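**Subject:** Re: [demo-collection] episode counts for the PC teardown / memory tasks
**From:** Grażyna Urbańczyk
**Date:** Jan 11, 2023

Percy wrote:

> We have 400 episodes budgeted for the memory insertion task and I'd like to know how they should be split before the next operator block starts at Fandley. My first thought was to do all 400 on the Grikach board on the bench, out of the case, because resets are fast and the lighting doesn't change. Then we fine-tune on whatever in-case data we can get later.
>
> Also, the last batch from Zinddale had 194 episodes in it and I was expecting 200. Did six get dropped on upload or did somebody filter them?
>
> Percy Grajales

Short answers first. The six were filtered by me. The split should be 200 on the bench and 200 in the case, and I would start with the in-case ones.

On the missing six: in four of them the operator let go of the leader arm before the module was seated and the recording kept going, so the end of the episode is the arm sagging. In the other two the wrist stream stopped partway through while the joint log carried on. I moved all six to the rejects folder with a note on each. Nothing was lost on upload. If you want the four sagging ones back, they can be trimmed at the point where the handle is released, but then they are failures and need to be labeled as failures. The two with the dead stream are not worth saving.

On the split: I know the bench is faster. An operator who has settled in can do a bench episode and reset in under two minutes, and in the case it is closer to five. But I watched the bench policy run in the case in April and it went wrong in the same way almost every time. It came straight down from above because it had never had to do anything else. It had never seen a cable in its life. As soon as there was a harness between the gripper and the slots it either pushed the harness along in front of it or stopped over it and hunted back and forth.

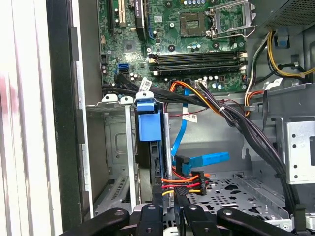 The harness is most of the task, as far as I'm concerned. The slots are not hard to find once you can see them, and the board doesn't move. The power leads do move, and they end up somewhere different every time anyone has had a hand in the case. An operator deals with this without thinking about it. They come in from the clear side, or they nudge a bundle over with the outside of a finger and then go for the slot. That nudge is exactly what we want in the data and we have almost none of it.

So for the 200 in-case episodes, I'd ask for the following:

- Move the cables between episodes. Not neatly. Pick up the main bundle, drop it, and leave it where it lands. If it lands clear of the memory slots, fine, that is an episode too.
- Leave the drive bay and its cabling in. Someone at Echeverri has been pulling the drive carriers to get more room for the arm. Please stop doing that.
- Rotate the case a little every ten episodes or so. Mark the new position with tape so we can find out later if one position is worse than the others.
- Start each episode from a different arm pose, with at least some starts low in the case near the drive bays. Every Zinddale episode starts from the same home pose high over the board.
- Keep CPU sockets out of it. If a case comes with the retention bracket up, close it before the first episode and leave it closed. We are not collecting socket work in this round, and I don't want a module dragged across open contacts.

About the last item. Percy, I know you wanted to fold the socket lever into this block as long as the case is open anyway. I'd keep it separate. The lever needs a different grasp and a slower approach, and if we mix the two under one instruction string the operators will start doing whichever one they feel like first. Give it its own task name and its own block.

A few things about recording that keep coming up:

Watch the bottom of the wrist view before you start. The fingers should be in view along the lower edge with the fasteners visible. If you can't see them, the mount has slipped and the whole session will be off from the calibration. It takes a second to check. We threw out 17 episodes last spring over a mount that had turned a few degrees, and the operator had no way of knowing from the joint readings.

Don't stop the recording when a cable catches on a finger. Back out, clear it, and finish. Those are good episodes as long as the module goes in at the end. I would like people to flag them with "snag" in the notes field, spelled that way, lower case. The Fandley notes have "snagged," "cable caught," "got stuck" and one that only says "ugh," and I had to go through them by hand.

If a connector gets pulled loose, that is different. Stop, mark the episode as a failure, and plug it back in before the next one. I don't want cases drifting toward a state with half the leads off and everything tidied out of the way by accident.

Resets: the person doing the reset should be someone other than the operator if you have the people for it. When the operator does it, they put the cables where they find them easy to avoid. I did this myself for a whole afternoon and only noticed when I looked at the first frames side by side. With one person on shift, draw the cable position from the sheet and follow it even when it's annoying.

Schedule, as I see it: Zinddale goes first with 200 in the case, since they already have the towers. Fandley does the 200 on the bench after that, with the Grikach board and the same memory modules. Please check the modules match. If they are a different height the grasp changes and we'll be comparing two things at once.

I'll hold back every tenth in-case episode for evaluation, picked by episode number and not by quality. Percy, if you are fine with this I'll update the task sheet tonight and send the new instruction strings to both sites. I still need someone to tell me whether the second wrist camera at Echeverri has been returned.

Grażyna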